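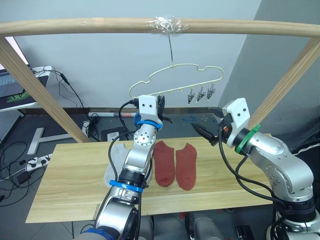

Every February I sell my books, and every February I come away with enough for a sandwich. I teach two sections of intro economics at a small college, so I get the desk copies, the old editions, and whatever my former students leave outside my door like foundlings. This year there were 22 of them. I typed the numbers off the back covers into a buyback site called Darnato, one after another, and the site gave me an offer for three. Picture a cream plastic hanger with a whole row of pegs along the bottom, three little black clips at one end and nothing at all on the left half. That is my bookshelf as the used textbook trade sees it. The other nineteen are pegs.

I bring this up as a person who is supposed to understand markets. I stand in front of a room twice a week and draw two lines crossing. The price, I tell them, is where the buyer and the seller meet. Then Kamala Namboodiri, who sits in the second row and pays attention (a terrible habit in a student), asks why the book I assigned cost her $216 in the fall and is worth $26 now, with the same chapters in it and no coffee on any of them. I drew the lines again, slower. She wrote them down, out of pity I think.

The usual answer is the new edition. The usual answer is correct as far as it goes. A new edition of my assigned text arrives every third year or so, and I have compared the last two with more care than the authors seem to have. Chapter 6 is now Chapter 7. The pizza example has become a taco example. The problem sets are in a different order, which I have come to believe is the real product, because a student with the old book will turn in a lovely answer to the wrong question. For this the old edition goes from a book to a doorstop overnight. Economics has not moved that much in three years. I would have gotten an email.

But I have stopped blaming only the publishers, satisfying as it is. The buyback offer is a guess about me. When the site says $26, it is betting that some professor somewhere will assign that edition again next term. When it says zero, it is betting that we won't. And we are the ones who fill out the form. The form comes from the bookstore in the spring, it asks for a title and an edition, and it is due at a time when every one of us is buried in midterms. Most people type whatever the sales rep mentioned last. Some don't type anything until August. The bookstore can't buy a book back for a class that doesn't have a book yet, so it offers the wholesale price, and the wholesale price is an insult with a decimal point in it.

Selma Petkov, down the hall from me in history, turns hers in early and has assigned the same edition of the same survey for so long that her students hand it down like a christening gown. Her students get real money back at the counter. Mine get a sandwich. We are paid the same and we have the same form.

I did ask our bookstore manager, Tihomir Nikolaidis, whether one late form made any difference. He has a binder. He did not open the binder, he just put his hand on it. I have had mine in early ever since.

So my opinion, for what a sandwich's worth of opinion will buy, is that colleges should put a little shame into the process. Print the adoption date next to the course in the catalog. Print the edition, too, and a line from the instructor saying what is in the new one that wasn't in the old one. I would enjoy reading those lines. I would enjoy writing mine less. "Tacos" would not look good under my name.

The other remedy people bring up is to get rid of the used book altogether. Our bookstore has been courted by an outfit called Mukeck, which wants to charge every student a flat fee and give them access to everything in digital form. It is very convenient. Nothing has to be carried. There is also nothing to sell in February, and the access goes dark when the term does, so a kid who wants to look up elasticity two years later, at a kitchen table, at 11 p.m., before a job interview, can't. I grant that this is a rare kid. I'd still like to leave the door open.

And I am fond of the used copies, even the worthless ones. One of my nineteen pegs belonged, by the inside cover, to somebody named Kiều Bạch, who disagreed with the chapter on rent control all the way down both margins in green ink. She was wrong on the first page and had me worried by the fourth. I have read that chapter more than 1,000 times, or it feels that way, and hers is the only version I'd pay extra for. The site's condition guide says writing in the margins lowers the value.

I took the three offers. The label was prepaid, the box was my own, and the check should come in a couple of weeks. The rest are back outside my door with a sign that says FREE. Two are already gone, both old editions. I know which course they're for, and I know who is teaching it, and I've gone back and looked at my form. It says "any edition, problem sets will be handed out in class." Now I have to write the problem sets.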